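Hemming wide leg jeans: keep the original hem or cut it?
Codbridge Sewing Board > Alterations and Repair

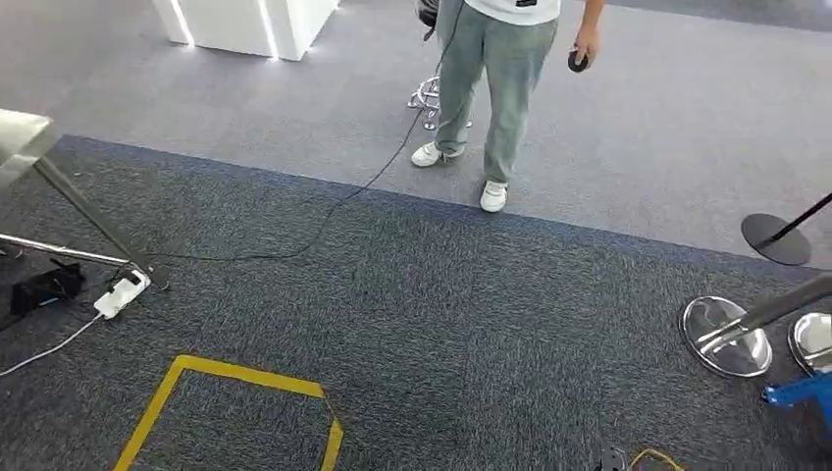 Post 1
tian_m
Member, 11 posts

Good evening to all. I have a question about the length of jeans. I like them loose and straight, and lately I buy mostly light colors, pale green and cream. With sneakers the legs bunch a little over the shoe, and I cannot decide if I should shorten them or leave them so.

My pair from Trasavby is 2 inches too long for me when I am without shoes. The original hem has a nice worn edge and I would be sorry to lose it. I have a domestic machine and a size 100 needle. Is the method with the kept hem suitable for a straight leg, or does it make a visible ridge?

Thank you in advance.

Post 2
pirden_stitch
Senior member, 396 posts

Wash them first! Twice, warm, and dry them the way you normally do. Cotton denim can lose half an inch in the leg, and I have seen people cut on the first day and regret it in February when the ankles are showing.

Keeping the hem works fine on a straight leg. Fold up, stitch right below the old hem, trim, zigzag, press hard. The ridge is there but you only see it if you go looking.

Post 3
oldbobbin

Disagree about the ridge. On dark denim it hides, on pale denim the seam throws a shadow and you see it from across the room. I would cut and make a plain new hem with topstitching thread. After 10 washes it will look worn too.

Post 4
pirden_stitch
Senior member, 396 posts

It will not look worn the same way. The roping comes from how the factory hem twists, and a home machine rarely gives you that.

Post 5
oldbobbin

So it will look like a neat hem. I can live with a neat hem.

Post 6
Deming Jiang
Member

May I ask what shoes you wear most? I always pin with the shoes on and ask another person to look, because when I bend down to see, the leg moves up and my mark is wrong. For flat sneakers I let the back of the hem stop just above the floor. A small fold in front is normal with a loose leg and I would not remove it completely.

Also, the side seam is very thick. I flatten it with a small hammer over a piece of cloth and turn the wheel by hand for these stitches. Two needles were broken before I learned this.

Post 7
tian_m
Member, 11 posts

Thank you, this is very helpful. I wear flat sneakers almost every day. I washed the jeans once already, so I will do it one more time and then pin.

About the ridge I am still not sure. Maybe I try both ways on an old pair, one leg each, and compare.

Post 8
oldbobbin

Good plan. Use the palest old pair you have or the test is no use.

Post 9
pirden_stitch
Senior member, 396 posts

And press both before you judge. With steam, from the wrong side.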